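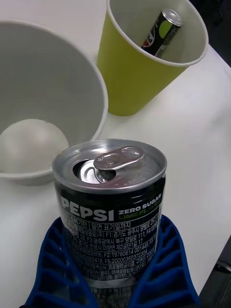 An opened can of Pepsi Zero Sugar between the gripper's blue fingers.

How to add a robot to a sorting table without making everyone miserable

I work at Bredimel, where we pack sample drinks into paper cups for tasting kits. It used to be all hands. Now two arms do a good part of it, and I'm the one who sets them up each morning, so I get asked how we made the switch (a lot!). So, step by step.

1. Write down who does what now. We did this on a big sheet by the sink. One November shift came to 733 cans, and most of our sore wrists came from the same little twist and drop.

2. Give the arm the boring part first. Pick up a can, carry it over, lower it into a cup. Leave checking labels and dates to people. Our crew was a lot calmer once they saw that in writing.

3. Start with the cups side by side and a clear gap between them. Soft, ribbed fingers are kind to thin aluminum, but I still run the first few picks at slow speed with my thumb near the stop button.

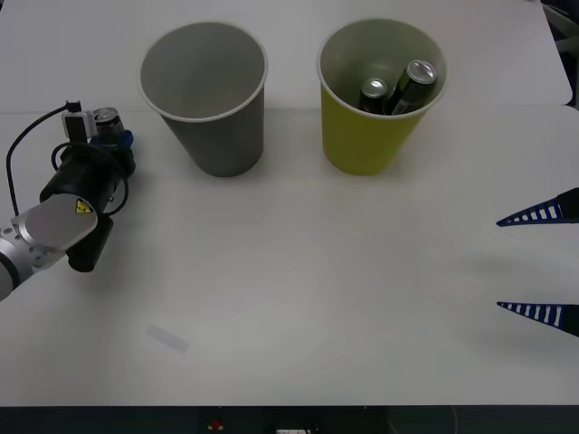 4. Load one cup before you start on the next. Paper cups get tippy when the weight is all on one side, so if a can is leaning, pause and straighten it - stop the arms first, every time.

5. Change the jobs on paper too. This is where we messed up. For 5 weeks my title still said packer while I was teaching grip positions and logging drops, and it took some grumbling to get the pay grade fixed. Do that before the arms show up.

6. Keep a drop log. Ours is a plain notebook. Over the first 1526 picks it told me more than the Ruverus manual did, mostly that I was setting the grip too low on the short cans.

I do miss the chatting some days. We all used to stand around one table, and now two of us are over by the screens. We moved our coffee break to 10 so everybody's in the same room for it, and that helped more than I expected. Next up is the Grarow line, once I get the taller cups in.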